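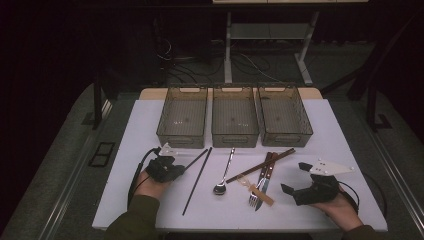

Sorting cutlery into three baskets with the Mistetti hand grippers, one in each hand.

Mistetti Hand Gripper Pair, review after six months of use
Posted Mar 23, 2019

I bought the Mistetti pair in September, after one year with a joystick remote. My work is to prepare demonstrations for a two-arm robot at Estwood, where we teach it small jobs of the house: setting out spoons, folding napkins, closing boxes. With the joystick I could record maybe one good demonstration while the coffee was getting cold. I wanted something more direct.

The idea of the Mistetti is simple. You hold one gripper in each hand and you do the task yourself, with the same kind of fingers that the robot will use. The software records where the grippers go and when they open and close. Later the robot learns from these recordings. The price was 605 dollars for the pair, with cables, and I paid it from our own budget.

What I like

The grippers force you to be honest with the task. When I take a fork with my own fingers, I do many small things which the robot cannot do. I roll it, I push it with the thumb. With the Mistetti I have only two fingers on each side, so if I succeed, there is a fair chance that the robot can copy it.

The speed is very good compared with the joystick. My cutlery set has now 200 demonstrations, and I recorded them in 3 afternoons. The two hands also work together in a natural way. I can hold a basket still with the left and put the spoon in with the right, and I do not need to think about which button is which.

The bodies are chunky, but after the first week my hands accepted them. I have rather small hands, and a colleague with big ones finds the trigger too close.

What I like less

The cables. Each gripper has one, and when you cross your arms they catch on the things on the table. Twice I pulled a chopstick to the floor and had to delete the recording. I now work with the cables going out to the sides, and this is better. A longer cable would be welcome.

Thin objects are difficult. Chopsticks lying flat on a smooth board are the worst, and a table knife is not much easier. The fingers are short and they want to slide over the top. I have tried the softer finger pads from Semple, which fit with a little cutting, and they helped with the wooden chopsticks more than with the metal pieces.

The export program is slow. My longest session had 3,791 steps and I had time to eat lunch before it was ready. The manual explains this part in one paragraph, and the paragraph is for the older version.

Compared with the Cikunach glove

I borrowed the Cikunach glove for two weeks. It is lighter and has no cable, but the hand is too free in it, and many of my movements could not be used on our robot. For a robot with five fingers I would choose the glove. For a simple two-finger robot, I would buy the Mistetti again, and I would order spare finger pads at the same time.

My rating: 4 of 5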